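**Notebook, February, afternoon. Tableware on the green cloth.**

Cloth is back on the table after Laurinda took it home and ran it through her machine on cold. It came back with the same pale smudges it left with, so we now know those are permanent and I can stop rubbing at them with my sleeve. I also tried the lint roller. The felt won and the roller is in the bin.

Purpose of today, for whoever reads this in June and wonders: settle which bowls and cups stay in the Kululer set and which go back in the crate. Kamol wants a set where the colors can be told apart by a tired person at the end of a shift. I said I was a tired person and would serve as the instrument.

Crate inventory says 486 pieces. That figure was written on the lid by someone at Clukow before it was shipped to us, and includes spoons. I have not checked it and don't intend to.

Problem colors:

- Orange and red-orange bowls. Fine side by side. Apart, under the ceiling lights, Mohammed-Awal called the red-orange one "orange" twice and "the other orange" once. The list now says DEEP ORANGE (the cone-shaped one) and WIDE RED-ORANGE. Shape does the work the color won't.
- Crimson cup and red-orange cup. Same story, smaller. Chanida says they are completely different and that I should have my eyes looked at. Noted.
- Blue bowl. Turquoise to me, sky blue to Rocío, "the blue one" to everybody who wants to get home. There is only one blue bowl in use so it is now BLUE.
- Pink. Magenta on the packing slip, hot pink on the shelf label, pink in the mouths of all. PINK.

Glare is still a nuisance. The bowls are shiny inside and pick up every light we own, and the pale bottoms wash out, the pink one worst of all. Rocío suggested dulling them with fine sandpaper. Tried it on a spare and got a bowl that looks as if a dog has had it. Also holds dust beautifully. Not pursuing.

Layout: no grid. We did the grid in January and spent the whole time nudging bowls by a centimeter and arguing about it. Rule now is big ones mostly toward the edges, cups wherever they land, no stacking. Upside down is allowed. On its side is allowed for cups. Bowls on their side roll off and we have the dent in the skirting to show for it. 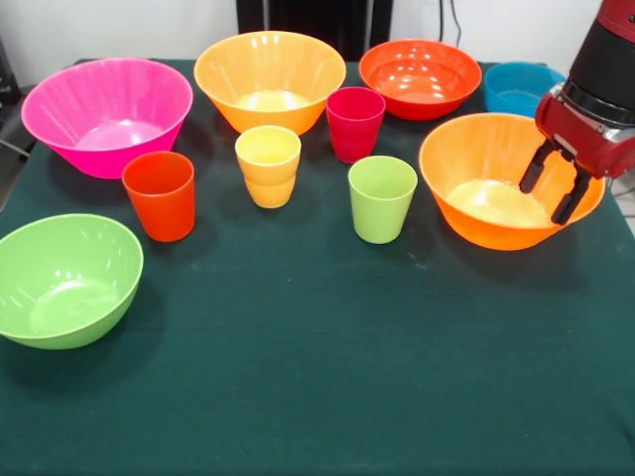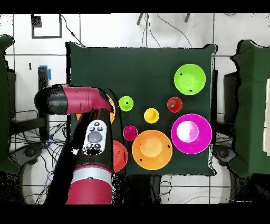
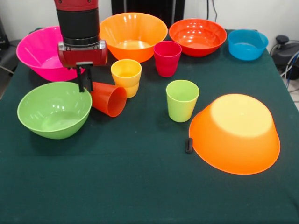 *Kululer set on the green cloth, three views. The last has the large orange bowl turned over and the orange-red cup on its side.*

Notes from the above, before I lose them:

1. The cups are better than I gave them credit for. The ridge gives your fingers something to find, and they don't wander when the cloth gets bumped.
2. Turning the big orange bowl over changes it more than expected. From the top you get a flat pale-yellow base and an orange rim, and Kamol, coming in cold with his coffee, asked who had brought the new plate. Add ORANGE, INVERTED as its own line on the sheet.
3. Cloth corner keeps curling. Laurinda says iron it. Laurinda may iron it. The Hemmin clips we ordered for this are too thick for the table edge and have been promoted to holding my papers together.
4. Lime green on dark green was supposed to be the hard case and it's the easiest thing on the table. I had 10 dollars on this with Mohammed-Awal. Paid, in coins, out of spite.
5. Sweep the tiles before moving the table. The feet pick up grit and it squeals on the way back.

Decisions:

Keep the bowls in pink, lime, blue, deep orange, wide red-orange and the second orange. Keep all the cups, crimson included, on condition that Chanida is the one who sorts it from the red-orange at the end of the day.

The sanded bowl goes to the kitchen for teabags.

Open:

- Labels. Paper ones come off when the bowls are washed, marker doesn't but shows through the thin ones. Rocío is asking Nuvutach whether they still make the small round stickers. If not, we go by the sheet.
- Washing. Whoever uses the set washes the set. Warm water, no scouring side of the sponge, dry them before they go in the crate. Last month they went in damp and the whole crate smelled like a gym bag.
- A second green cloth, so this one can be washed on a working day. Price asked, no reply yet. Chanida says get brown. Chanida has been outvoted, almost unanimously.

Crate is under the window bench, lid facing out. Sheet is taped inside the lid. If you change a name on it, cross the old one out so it can still be read, and put your initials. Kamol, this means you.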